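双臂往透明塑料袋里装水果，右臂总在袋口上方犹豫，是策略的问题还是控制的问题？

Beril Duman 发表于 2018-06-16
标签：双臂、模仿学习、手眼标定、控制频率

大家好，潜水很久了第一次发帖，写得有点啰嗦，先谢谢愿意看完的人！

我在做一个双臂的小任务：左臂捏着塑料袋的袋口把袋子提起来，右臂从篮子里拿蔬菜水果，一个一个放进袋子里。项目内部代号叫 Ritska，硬件没什么特别的，就是两条对装的小臂，腕部各带一个小相机。软件这边是我和同事 Wagner Vieira 两个人在弄，他管底层驱动和标定，我管感知和策略训练。

策略是行为克隆，输入是两个腕部相机的图像加上两臂的关节角，输出是一小段未来的关节目标，一次预测一段，执行 8 步之后重新预测。训练数据是我们自己遥操作录的，一共 337 条，清洗之后剩 215 条。被洗掉的大多是袋子滑脱或者操作的人中途停下来想事情的（对，主要是我）。

抓取这一步现在挺稳的，苹果、橘子这种圆的基本不出错，长条形的稍微差一点，但也能用。麻烦全在后半段。右臂拿着东西移到袋口上方之后就开始“犹豫”：往下探一点，缩回来，再往下探一点，再缩回来。有时候来回几次之后松手，东西掉进去了；有时候偏了，磕在袋口边上掉到桌面；还有时候就一直悬在那儿，直到超时。
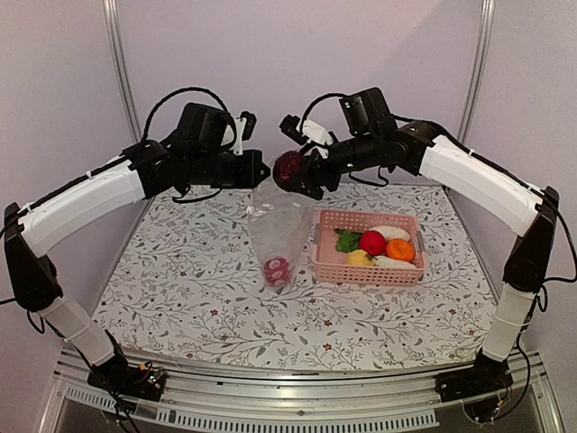 我试过的办法列一下，免得大家重复建议：

一、把重新预测的间隔从 8 步改成更长，犹豫少了，但是偏的次数明显变多，因为袋子会晃，执行到后面袋口早就不在原来的位置了。

二、在夹爪开合的维度上加大损失权重。松手倒是果断了，可是果断得太早，等于换了一种失败方式。

三、单独训练了一个袋口分割网络，想把袋口中心点当作额外输入喂给策略。透明塑料太难分了，反光一多，预测出来的轮廓就乱跳，同一个姿势连着两帧给出的中心点能差出好几厘米。后来这一路输入我先关掉了。

四、把动作做了指数平滑。看起来没那么抖，但本质上还是在来回，只是来回得更优雅了。

我现在怀疑两件事。一是数据里面本身就有歧义：遥操作的时候，我会先悬停一下看看对没对准再放，Wagner 是直接一气呵成放进去，两个人的风格混在一起，策略在悬停的位置上不知道该学谁。二是底层有延迟，策略看到的关节角和图像对不上时间。可是我没有好办法区分到底是哪一个。日志倒是录得很全，图像、关节角、下发的目标都有时间戳，就是不知道该看什么。

有没有人做过类似的、要往软东西里放物体的任务？袋子这种会变形的目标，大家是显式去估计它的状态，还是直接端到端硬学？

Crescencio Ponce 的回答
获得 31 个赞同，已被提问者采纳

这个症状我太熟了！我在 Quezada 做分拣那套软件的时候，放置阶段也是这样一探一缩，前后折腾了很久。先说结论：我猜你两个怀疑都对，但是应该先查延迟，因为查延迟便宜，一个下午就能有答案，重新录数据可贵多了。

查法很简单，完全不用动策略。拿一条你已有的遥操作记录，把里面的关节目标原样回放给机器人，同时录实际的关节角。然后把“下发的目标”和“实际到达的角度”两条曲线画在一起，做互相关，看峰值落在哪儿。每个关节单独做一遍，别偷懒只看一个，肩和腕的滞后往往差不少。我们当时就发现有一个关节比其他的慢一大截，最后查到是驱动里有人给它多加了一级低通滤波，注释里一个字都没写……

图像的延迟要另外测。找一个在画面里容易跟踪的东西，比如在桌面上贴一张标定码，让手腕做慢速的正弦摆动，对比标定码在图像里的运动相位和关节角的运动相位。相机的时间戳不要太信，很多驱动打的是“主机收到这一帧”的时间，曝光和传输那一段全没算进去。两个腕部相机如果挂在同一个集线器上，还要看看它们互相有没有抢带宽，抢起来的时候延迟会忽长忽短，比固定延迟难对付多了。

固定的延迟测出来以后，训练时把观测和动作按这个偏移重新对齐就行，数据不用重录。执行的时候也要补：推理花掉的那几步，动作段开头对应的部分直接丢掉，从“现在”开始执行。你说的“往下探一点又缩回来”，很像是每次重新预测以后，新的一段从过去的状态起步，机器人被往回拽了一下。你把每次重新预测的时刻用竖线标在曲线上，如果回缩的起点总是贴着竖线，那就基本可以定案了。

然后是歧义。你和 Wagner 两种风格混着录，悬停那一段确实会出问题，特别是单帧输入的时候，策略根本不知道自己已经悬停了多久，它看到的画面和上一秒一模一样，那它当然继续悬停。我会先做这几件事：

把 215 条按操作者分开，各训一个，跑一跑看哪一个犹豫得厉害。数据少一半效果肯定会差，但你看的是犹豫这个现象，成功率先放一边。

把悬停段裁短。关节速度低于某个阈值、夹爪又没有动作的连续片段，只保留开头几帧。阈值自己调，注意左臂提着袋子本来就该静止，别把左臂的速度也算进判断条件里，我就干过这种蠢事，一口气把半个数据集裁没了。

如果还不行，再考虑换成能表达多峰分布的动作头。用均方误差回归的话，“再等等”和“马上下去”一平均，就是慢吞吞地往下蹭，跟你描述的也对得上。

至于袋口分割，我的意见是先放着。透明塑料我也栽过跟头。你左夹爪捏着袋口，它的位姿你是知道的，正运动学一算就出来，把右夹爪相对左夹爪的位姿直接当作输入喂进去，比从图像里抠一个亮晶晶的轮廓稳定得多。前提是两臂基座之间的标定要准，这个得麻烦你那位管标定的同事再做一遍。

Shoshana Ridgeway 的回答
获得 9 个赞同

楼上说得很全了，我补一点工具上的，顺便对其中一条提个不同意见。

看日志的话，强烈建议你别只画曲线，做一个能同步拖动的回放界面：两路腕部图像并排，下面是关节曲线，再把策略每次预测出来的整段轨迹用半透明的线叠上去。我在 Grumodach 写过一个很丑的版本，总共也没花几天，但是之后每次调策略都靠它。预测的轨迹一叠上去，你马上能看出来它是在两种走法之间来回跳，还是每次都预测得挺合理、只是执行跟不上。这两种情况看起来完全不同，比猜有用。

我们有一次一共攒了 3,690 段预测，按终点聚类以后清清楚楚分成两团，那就是歧义没跑了。你也可以这么干，只取右夹爪到达袋口上方之后的那些预测就够。

不同意见是关于相对位姿那一条。作为输入我赞成，但是别指望它能替代视觉。夹爪捏住的只是袋口的一边，另一边垂成什么样、有没有张开，运动学是不知道的。而且袋子里放进第一个东西以后，重量一拉，形状跟空袋子差很多。所以我会问一句：你的 215 条里面，空袋子的和已经装了东西的各占多少？如果绝大部分是放第一个，那放第二个、第三个的时候犹豫，很可能单纯就是没见过。把失败按“袋里已经有几件”分个组统计一下吧，这个统计不用写什么代码。

还有一个很土但是有效的办法：让左臂也参与进来。现在听起来左臂就是一直举着，策略里它几乎没有动作。遥操作的时候，试试让左手在右手下放之前把袋口往物体那边送一点，等于两边一起对准，容错大很多。代价是要重新录一批，我知道这很烦。

Ezequiel Palacios 的回答
获得 2 个赞同

换个硬一点的袋子试试？或者用纸袋。我们这边用纸袋从来没有这个问题。

另外平滑系数调大一点应该也能好。

Beril Duman 评论：谢谢！不过任务指定要用塑料袋，换不了。平滑我在帖子里写了，试过的，来回还在。

Crescencio Ponce 评论：平滑再调大只会多加一份延迟，如果根子就在延迟上，那是越调越糟。

Beril Duman 评论：来更新一下。按 Crescencio 的办法回放了几条记录，右臂腕部那个关节确实比别的滞后，Wagner 正在翻驱动代码，表情不太好看。竖线也标了，回缩大部分贴着重新预测的时刻，但不是全部。Shoshana 问的分组我也统计了，放第一件的数据占了绝大多数，有点惭愧……先把时间对齐重训一版，剩下的等 July 那一轮录数据的时候一起补，左手送袋口那个动作也会录进去。回放界面能不能问一下，预测轨迹你是画在关节空间里，还是投影到图像上的？

Shoshana Ridgeway 评论：两个都有，平时看投影的多。投影要用到手眼标定的外参，标定不准的话线会飘在夹爪旁边，正好顺手帮你检查标定。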